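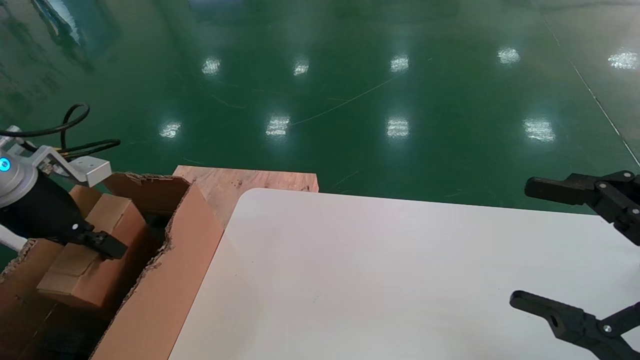

4.2 Boxes inside boxes

I'll admit this was the part of the study I looked forward to most. By September we had logged 3,194 packing jobs, and when Yogesh Sachdeva and I sat down to sort them, the ones that kept us arguing past lunch were the nested ones, where a small closed carton goes into a bigger open one. They look so simple on paper! You have a box, you have a bigger box, you put one in the other and tape it up. But people have very strong feelings about how it should be done, and they don't agree with each other at all.

We asked everybody to pack the same way they would at home or at work, with no instructions from us beyond the order sheet. The small cartons came from Kellow and the larger ones were whatever the Cindholm stockroom had lying around, which meant plenty of second-hand cardboard with flaps that had already had a hard life. I was in favor of this from the start (Yogesh wasn't, he wanted new stock for everything) and I still think it was the right call. Real packing tables are full of reused boxes. A torn flap bends in funny places, and it doesn't always meet its neighbor in the middle, so you end up using more tape than you planned.

Figure 3 shows a nested job at the table, with the small carton taped across its top and the flaps of the outer one rough along their edges. What I'd like readers to look at is the dark gap between the small box and the walls around it. That gap is what this whole section is about. We called it the "slack", and we sorted each job by what was done with it: left alone, filled on one side, or filled all the way around.

Leaving it alone was far more common than I'd guessed. We pulled 1,000 nested jobs at random for a closer read, and in some 192 of them the packer put filler on every side. The rest either filled one side and pushed the small box up against the opposite wall, or just closed the flaps over it and moved on. When we asked about this afterward, the one-side people said it felt snug enough once the box was wedged in. The leave-it people mostly shrugged, although a few told us the inner carton was protection already, so why fuss.

Where the small box sits also seems to matter to people more than which way up it goes. Packers would nudge it toward a corner, stop, look at it, then nudge it back to the center, sometimes two or three times before they reached for the tape. Gavalas makes a similar point about kitchen drawers, and Fodness has a nice passage on shoe boxes in closets that I'd recommend to anyone who enjoys this sort of thing as much as I do.

Figure 3. Nested packing: a small taped carton inside a larger open one, next to the white work table.

One caution before we get to tape. The outer boxes varied a lot in size, and we didn't match them to the small cartons, so a wide gap may say more about the stockroom that morning than about the packer. We come back to this in 4.3, where the same jobs are sorted again by how much room was left over.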